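abro hilo de viaje pq llevo toda la tarde con esto y necesito quejarme en algún sitio

octubre, maleta de cabina, 5 noches. el billete de Rernton me salió por 269 y facturar era un robo, así que todo en la mochila Meslow y a correr

sistema de este año: bolsitas de malla de las de la lavadora. nada de neceser rígido. el neceser rígido ocupa lo mismo lleno que vacío y encima pesa

las de malla se aplastan, se ve lo que hay dentro sin abrir, y a la vuelta metes ahí los calcetines y directos al tambor. llevo años comprando organizadores de esos de cremallera doble como una tonta

ropa ya está. enrollada. los vaqueros puestos, eso no se discute

cables: en la funda de las gafas viejas. cabe el cargador y poco más, pero es que no necesito más

ahora las cosas pequeñas, que es donde siempre la lío -- el antifaz, los algodones, las tonterías que acaban en el fondo de la mochila llenas de migas
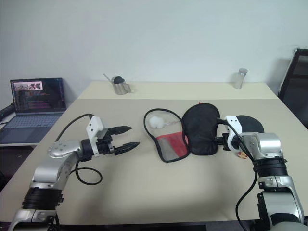
antifaz negro y la bolsita de malla, con un algodón ya dentro

el antifaz es de Dultadix, acolchado, gordito. me costó encontrar uno que no aprete en las orejas. duermo fatal en hoteles, siempre hay una lucecita de la tele o del detector de humos apuntándome a la cara

duda real: antifaz DENTRO de la malla o suelto en el bolsillo de fuera?? dentro no se mancha. pero si lo quiero en el avión tengo que sacar media mochila en el pasillo con la gente detrás resoplando

los algodones en malla, sí, ya sé, sueltan pelusilla. me da igual. la otra opción es el paquete entero de plástico y no pienso llevar un paquete entero para 5 noches

líquidos aparte, en la transparente de siempre. el champú lo paso a un bote pequeño y la crema también, que luego en el control me miran mal

peso de momento: 2,000 gramos de ropa y 900 de todo lo demás (zapatos no cuentan, van puestos, he dicho). báscula de cocina, no me juzgueis

me falta: pasta de dientes, tapones, el adaptador que SIEMPRE se queda en el enchufe del pasillo, y una bolsa de tela para traer café de D'Amico, que la última vez volví con los paquetes en los bolsillos del abrigo

actualizo: el antifaz va fuera. decidido. bolsillo de arriba, con los tapones y el libro

los algodones se quedan en la malla. si llego con pelusa en el cepillo de dientes lo cuento por aquí

alguien ha probado las mallas esas con compartimento en medio? merecen la pena o es otra vez el cuento del organizador

sigo mañana que aún no he cenado y no encuentro el adaptador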